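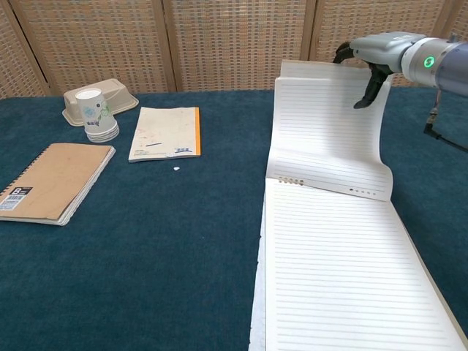
A notebook that won't stay open is one you stop writing in, according to Shota Honda, and the ruling, the cover and the price come a long way after that. Hatsue Aoki disagrees. She puts the paper first and says she has held plenty of bad bindings open with her elbow for the sake of a good page.

They have been having this argument for years at Fukuda, the paper goods store they run together in Bostidwood. It comes up every August, when the school orders arrive and the big shelf by the door has to be cleared and filled again. It also comes up whenever a customer asks which notebook to buy, a question neither of them will answer until they know what it's for.

The store carries 121 kinds of notebook and pad. Most people who come in want one of three: a large lined book, a brown-covered spiral or a thin pad. We asked Honda and Aoki to go through those three and leave the rest for another day.

The large lined notebook

White paper, gray lines and plenty of room. A big page suits people who take notes while someone else is talking. You don't have to turn it often, and a drawing or a column of figures can go beside the text without squeezing it.

The drawback is the size. A large sheet bends under its own weight when you turn it, and thin paper creases near the corner if you pinch it hard. Aoki tells people to slide a finger under the outer edge and let the page roll over. Honda turns his from the top corner and doesn't care about creases.

Look at the lines before you buy. Gray is easier to live with than dark blue if you write in pencil, and it mostly drops out on a photocopy. Look at the inner edge too. A row of small round holes tells you that the page should come away and go in a binder, but some papers tear at the holes after a month of use. Aoki sells sticky reinforcement rings and says she would prefer to sell better paper.

The brown spiral

Plain kraft card, a spiral down the left side, and a small label with a barcode in the lower left corner of the cover. It is the cheapest kind of notebook Fukuda sells and the one Honda uses himself. He has kept the shop's order book in them for years and has 52 filled ones in a cupboard in the back.

Kraft covers mark easily, and the marks don't matter much on brown. You can write straight on the card with any pen. The weak point is the spiral, which catches on sweaters and on other spirals. Pack two of them with the bindings facing opposite ways — they will still tangle, but less.

Aoki's complaint is that left-handed writers end up with a wrist on the wire. She starts left-handed customers at the back and has them work forward.

The thin pad

Pads are for things you plan to throw away: phone messages, lists, the first try at a letter. A white one with a band of orange down the right side is easy to find in a pile, and that is most of what Honda wants from a pad. The pale cover will pick up smudges in the first week.

Aoki uses hers for recipes. She copies the good ones into a lined book later, and has not caught up with last winter's yet.

Choosing between them is easier at a table than at a shelf. Put them down side by side on a cloth or a bit of carpet so they don't slide, open the one you like and turn several pages. Move any cups out of the way first.
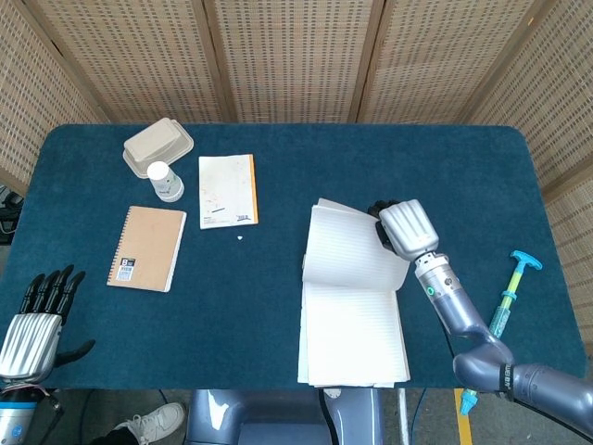
What to spend

Honda thinks people pay too much for covers. The Jotel range, which Fukuda stocks in four colors, starts at 800 yen, and he sells a lot of it as gifts. He says he rarely sees the same customer come back for a second one. The brown spirals cost less than half of that, and people buy them in stacks.

Aoki would spend the money on the large book and save on the pad. Her rule is to ask how long you expect to keep what you write. If the answer is a year or more, buy heavier paper and write the starting date inside the cover.

Storing filled notebooks

Lay the large ones flat. They sag if they stand, and the page edges go uneven. Spirals can stand if the shelf is full enough to hold them upright. Keep all of them away from the kitchen — Aoki lost a whole year of notes to a leaking kettle and still brings it up.

Fukuda is on Ronudside, two doors down from the post office. The school notebooks will be on the shelf by the door again in August.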